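A cor da correia também é especificação

Na seleção de transportadores para embalagem leve, a cor da correia costuma ser decidida no fim, pelo que há em estoque. Considero isso um erro de projeto. A Mavix cobra o mesmo pelas três cores de catálogo, e o contraste com o produto altera o trabalho de quem inspeciona.

Na Indside acompanhei 2 linhas durante 11 turnos em abril. Na linha de correia branca, garrafas tombadas e tampas soltas passavam até o fim do percurso com mais frequência - o rótulo claro se perdia no fundo.

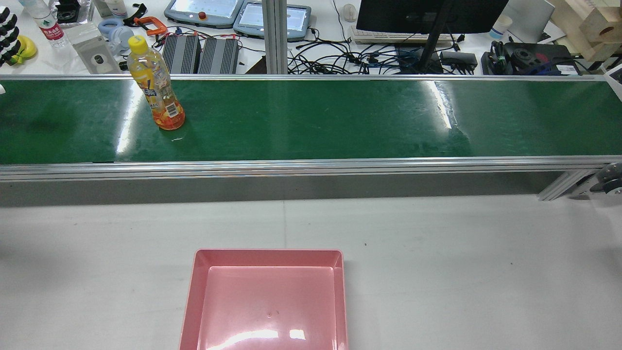
Defendo o verde-escuro para bebidas e sucos, com uma ressalva quanto ao acabamento. Uma tampa amarela e um líquido alaranjado se destacam bem sobre ele, mas a superfície brilhante devolve a luz do teto em faixas brancas, e os riscos leves aparecem. O acabamento fosco resolveria parte do problema. A Zalon o oferece sob encomenda, e o prazo maior me parece aceitável num equipamento que fica anos no mesmo lugar.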